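Demonstration collection (robot learning)

Demonstration collection is the gathering of recorded examples from which a robot control system learns to carry out a task. Each example, usually called an episode or a demonstration, pairs what the robot's sensors recorded with the commands the robot was given at the same moments. 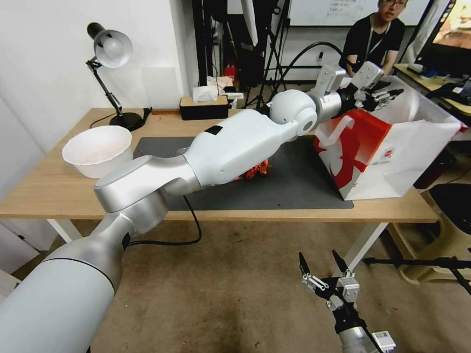 The term covers work done on real machines as well as in simulation, although in everyday use it most often means the former. It overlaps with imitation learning, the family of training methods that uses the recordings, and with teleoperation, the most common way of producing them.

Background

Industrial arms were for a long time programmed by storing positions one after another and playing them back. The method works well when parts arrive in the same place every time. It works poorly on household and retail goods, which vary in shape, bend when touched and are seldom put down the same way twice. Learning from demonstrations moves the effort from writing rules to producing examples, and the quality of the finished system then depends heavily on how those examples were made.

Methods of recording

In leader-follower teleoperation, the operator moves a small leader arm by hand and a larger follower arm copies it. The joint angles of the leader are stored as the commands. Operators usually learn this method quickly, but a leader arm without force feedback gives little sense of how hard the follower is pressing.

In kinesthetic teaching, the operator takes hold of the robot itself and guides it through the motion. The recorded forces are affected by the operator's own hands, and the hands often show up in the camera views.

Handheld controllers and tracked gloves are also used. With these, the position of the hand is converted into a target for the gripper, and software works out the joint angles. Delays of even a fraction of a second tend to make operators move in short, hesitant steps, and the hesitation is carried over into the trained system.

A further method leaves the robot out. The operator carries a gripper fitted with a camera and does the task directly. Recording is fast, but some of the motions may be ones a given arm cannot reach.

Contents of an episode

A typical episode holds one or more video streams, joint positions, gripper opening, the commands sent, and a short line of text naming the task. Cameras are commonly placed at the wrist and at a fixed point with a wide view of the work area. All streams need a shared clock. If the video lags behind the joint readings, the system learns to act on a view that is already out of date.

Most projects also store a success mark and the name of the setup. Some store the operator's code number, so that differences in style between operators can be studied later.

Task design

Tasks are written as short instructions with a clear end state. Moving objects between a tabletop and a bag or other container is a common choice. It combines grasping, carrying and release, and a soft container changes shape from one episode to the next.

Between episodes the objects are put back, either by hand or by the robot under operator control. The reset often takes as long as the task. Operators left to themselves tend to return objects to the same few spots, which narrows the range of the data. The Flikow protocol deals with this by showing a new layout on a screen before each episode. In its tabletop version there are 17 layouts, used in shuffled order, and the operator may not begin until the layout has been matched.

Lighting, background and table clutter may be changed on purpose or left as they are. Ordinary items left in view are treated by some groups as useful variety. Other groups clear the work surface and add variety later by editing the video.

Review and filtering

Raw recordings contain dropped objects, long pauses, false starts and episodes in which a stream failed partway through. Review can be done by hand, by script or by both. Scripts catch missing video, jumps in joint position and episodes that are too short. Judging whether the task was done properly is still mostly left to people.

The Cliltum tabletop collection gives an idea of the losses involved. Of 546 episodes recorded, 249 were kept after review. The largest group of rejected episodes had timing faults between the wrist camera and the arm, a problem traced to one recording computer. A later collection at Redness used the same task list and 8 operators, with a timing check run at the start of every session.

Practice differs on failed attempts. An episode in which the operator drops an object, picks it up again and finishes is often kept, as it shows how to recover. Episodes that end in failure are usually set aside, though they can be used to train a separate system that detects errors.

Limitations

Demonstrations are slow to produce and tie up both a robot and an operator. A system trained on one arm may not transfer to another with different joint lengths or a different gripper. Small errors can also build up during use, taking the robot into positions that never appear in the recordings. The Bortolotti method addresses this by letting the trained system run while an operator watches and takes over when needed. Only the corrected stretches are added to the training set.

See also

Imitation learning
Teleoperation
Robot gripper
Data annotation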